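Servicio de desayunos en la residencia Stalerness: normas de uso de la zona de tostado

Con el inicio del curso en septiembre, la Dirección de Servicios Comunes ha reorganizado la zona de desayunos de la planta baja, que utilizan a diario los residentes del edificio Stalerness y los investigadores visitantes alojados en el pabellón Unby. La reforma responde a las peticiones recogidas en la encuesta de convivencia, en la que participaron 98 residentes, y afecta a la distribución de la encimera, al menaje disponible y a la señalización de seguridad.

La tostadora de cuatro ranuras queda situada al fondo, por detrás de la encimera, y las bandejas se dejarán en la parte delantera para que cada usuario pueda servirse sin acercar los brazos al aparato. Se ruega no desplazar ninguno de estos elementos ni colocar sobre la tostadora paños, envases o papel de cocina. Las bandejas deberán devolverse vacías a su lugar. 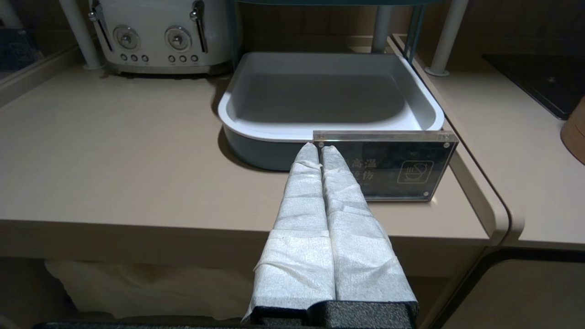 En materia de prevención, se recuerda que las superficies metálicas conservan el calor después de cada uso. El aviso de riesgo de quemaduras por alta temperatura, redactado en chino y acompañado de un pictograma, debe permanecer siempre en la encimera. Siriporn Kamolrat, responsable de prevención, está preparando las versiones en español y en inglés, que se incorporarán en cuanto concluya su revisión.

El horario de desayuno se mantiene de 7:00 a 10:00. Fuera de esa franja la tostadora permanecerá desconectada. Se admite un máximo de 13 personas de forma simultánea en la zona. El pan sin gluten se preparará exclusivamente en la cocina auxiliar, previa solicitud en recepción.

La limpieza de las bandejas de migas corresponde al personal de la empresa Bunnag, que realizará dos intervenciones diarias. Los residentes no deben desmontar ni lavar por su cuenta ninguna pieza de los electrodomésticos.

Las incidencias y averías se comunicarán a Kristof Segers, en la oficina de mantenimiento, extensión 300. Las sugerencias sobre el menaje o los productos del desayuno podrán dirigirse a Aba Asante, coordinadora del comedor, o depositarse por escrito en el buzón de recepción.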